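# Chapter 4: Hands for Soft Things 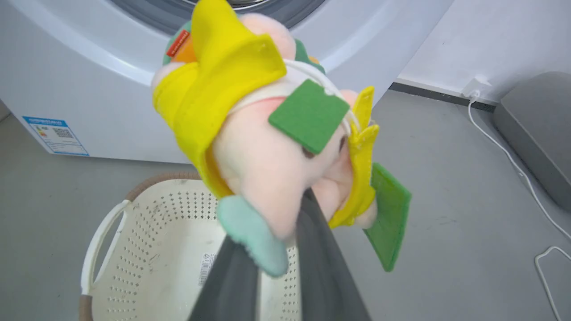
*Figure 4.1. A pink plush elephant in the gripper, over the laundry basket.*

My first three chapters were all about getting an arm to stand up, move and stop when you tell it to. If you've followed along, you now have something bolted to a base that can wave at you. Congratulations! It's a great feeling, and I still remember mine waving at the back wall of the shared workshop in Betville while I ate a sandwich and grinned like a fool. But an arm that waves is a very expensive flag. In this chapter we give it a hand, and then we ask that hand to deal with laundry.

I picked laundry because I had plenty of it. You might pick something else, and most of what follows will still work for you. What I'd ask is that you pick something soft. A lot of hobby builds start with wooden blocks, and blocks are fine for an afternoon, but they teach you some bad habits. A block has flat sides. It's the same width every time you come back to it. It doesn't sag, fold, swing or grow a second ear while you're looking at the first one. Once you've tuned a gripper on blocks, you tend to believe you've tuned a gripper.

## 4.1 Where to grab a thing with no sides

Take a good look at the elephant in Figure 4.1. It has yellow felt over one side of the head and more felt hanging down the other, plus a green tag on a thin white cord. For a person, picking it up is nothing. You grab the fat part. For a program that has to choose a point in space and close two fingers there, the fat part is a surprisingly slippery idea (pun half intended).

Think about what's on offer. The felt pieces stick out, so they're easy to reach, but they bend away when you push on them. The cord is worse. If you catch a toy by a cord, you've caught a cord, and the toy is free to do whatever it likes underneath. The body is what you want, and the body is the part with everything else draped over it.

My own rule, which I'll ask you to use for the exercises, goes like this: aim for the middle of the biggest lump, and come in with the fingers open wider than you think you need. On my build that means opening to 12 centimeters, even for things half that size. The loose bits fold out of the way or get squashed in with the rest, and the fingers still end up with body between them. It looks clumsy. I've made my peace with that.

Wide fingers help too. I began with a narrow pair I'd cut from scrap at the Kotby bench, and they poked into plush like chopsticks into bread dough. The broad ones spread the push over more cloth, so you need less force to hold the same weight. We'll cut a pair in Section 4.4, and you can do it with hand tools if your shop doesn't have anything fancier.

## 4.2 How hard is hard enough?

I want you to try something before you write any code. Find a stuffed toy and pick it up between two flat rulers, one in each hand. Squeeze slowly. There's a stretch at the start where the rulers move and hardly anything pushes back. Then the stuffing bunches up and you begin to feel it, and a little past that, the toy will lift.

That first stretch is what makes soft things tricky. On a block, contact and grip happen at nearly the same moment, so "close until you touch it" works well enough. On plush, touching it tells you very little. If your program stops at first contact, the toy stays where it is and the arm sails off with two fingers pinching air.

So we'll close in steps. In the version I use, the gripper makes up to 20 small moves, checks the motor current after each one, and stops once the current has stayed above the limit for 6 checks in a row. I call that routine `kassa` in the code, after the Kassa project, where I first got it working, and I never had the heart to rename it. You can name yours anything you like – just don't call it `grip2_final_new`, which I also did, and which cost me an entire evening in January.

## 4.3 Things hang

A block held off-center is still a block. A stuffed toy held off-center tips over, and whatever is heaviest or floppiest ends up pointing at the floor. The elephant in the figure is tilted, with its snout toward the basket. In your own build, expect a different tilt from one grab to the next, even when the toy starts in the same spot and the program hasn't changed by a single line.

This matters when you plan the path. Your arm knows where its fingertips are. It has no idea how far the cargo reaches beyond them. If you plan to clear the basket rim by the width of a finger, sooner or later a foot or an ear will snag on it. I add 7 centimeters above the rim as a flat allowance for dangling, and I raise that for socks and sleeves, which are nearly all dangle.

Baskets bring their own little troubles. The one I use is plastic with rows of small holes, and it's light, so a snagged item can drag it along the floor. For the tests in this chapter, put something heavy in the bottom of yours. A bag of rice is perfect. Also check for cables before you start, all the way along the wall and out to anywhere the arm or the basket might travel. A thin white one on a pale floor is very easy to miss!

## What you'll need before Section 4.4

- The arm from Chapter 3, with its stop button working
- Two broad fingers, or the material to cut them (the Flulmont pattern at the back of the book is the one I'd start with)
- A basket with an open top, weighted down
- Several soft items of different sizes, at least one with tags or loose pieces
- Your notebook from the Chapter 2 exercises

Leave the arm powered off while you fit the fingers. We'll start with the left one.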